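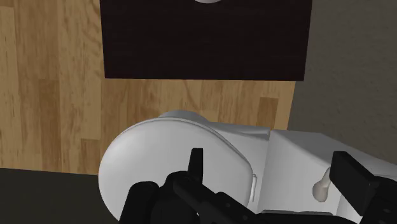

Inger Thorlacius

January — gripper budget, bathroom tasks

Ran the flush-handle approach in sim again before committing money. Fingers wide, coming in over the closed lid, handle between them. The handle is a short lever with a rounded knob, set on the front face of the tank, and the tank is hard up against the wall. Clearance on the wall side is what decides the purchase.

Options:

Dritulon parallel, stock fingers. Quote is $556 per finger set, 2 sets needed. Body is bulky low down and sits very close to the lid in this pose.

Eskildsen slim body. No quote yet. Asked for the drawing as well as the price, as the catalogue gives stroke and no outer envelope.

Keep the current hand and machine narrower fingers at Marncombe. Cheapest on paper. Shop time is 5 days and comes out of our allocation.

Leaning to the third for the first round, with the Dritulon sets held over to next year's capital request. Grey plastic mock-up tank still to be priced — Pisuvley can supply, freight extra.

To do: collision margin at the lid rim, mesh is probably coarser than the real part. Check whether the mat needs modelling for base travel. Chase Eskildsen.

Recent entries
Wrist cable spares
Sim licence renewal
Bench power, second circuit

Last updated: January, 4:40 pm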